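In Defense of the Guest Room

When my husband and I moved to Loltdale, the agent told us the second bedroom would make a very good office. My sister-in-law said a gym. A man who came to fix the boiler said he would put a big television in it. I said it will be a guest room, and all three looked at me as if I had said a chapel.

I grew up in a house where people came to stay. They came for a funeral or for an exam, and once a cousin came for two nights and remained until February. There was always one bed that belonged to whoever arrived. We children were not allowed to jump on it. My mother put in that room the best things we owned, and slept herself on a mattress with a hole in the middle.

Now I notice that my friends here do not stay with each other. They drive 141 miles to see an old friend, have dinner, and then go to a hotel, because they do not want to be a bother. I understand this feeling and I have it also. But I think something is lost. At dinner people tell you their news. The next morning, before coffee, with the hair standing up, they tell you how they are. I learned that my friend Olga was leaving her job at seven in the morning, beside my toaster. In the restaurant the evening before she had said everything was fine.

People answer that a room used 14 nights a year is a waste of money. Maybe it is. We also have a dining table which we use less than that, and I have never heard the boiler man complain of it. A spare room does not earn its place by the number of nights. It changes what you can say on the telephone. You can say "come," and you do not have to add anything after it.

I also do not agree that such a room must be beige and without character, like in the magazines. A guest has a plain wall at home. Give her some velvet, a headboard with shiny buttons, flowers on the bed. She will remember it. 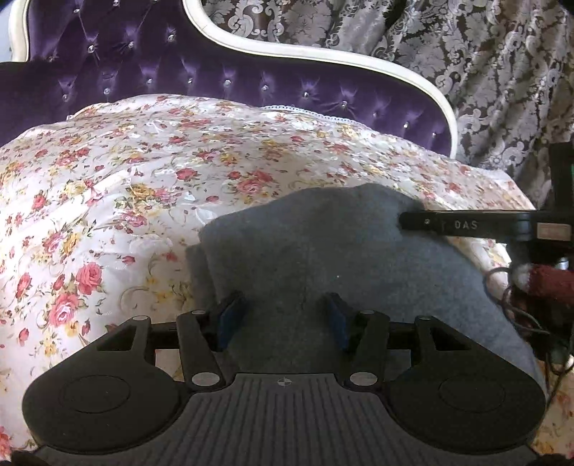 Salvador Neves, after reading an early version of this, wrote to me that I was forgetting the guest's side. He has slept in many spare rooms, he said, and in most of them he lay awake at five, afraid to flush the toilet. A hotel, for him, is a kindness to both parties, and he would like to be allowed to love his friends from Wistley, where the hotel is.

I have thought about his letter for some weeks. He is right that a host can be tiring, and I am probably one of them, with my towels and my questions about eggs. But I do not think the answer is to close the door. The answer is to show the guest where the coffee is and then go back to bed.

I wrote this to Salvador. He replied that he is free in the spring, and asked how loud the toilet is.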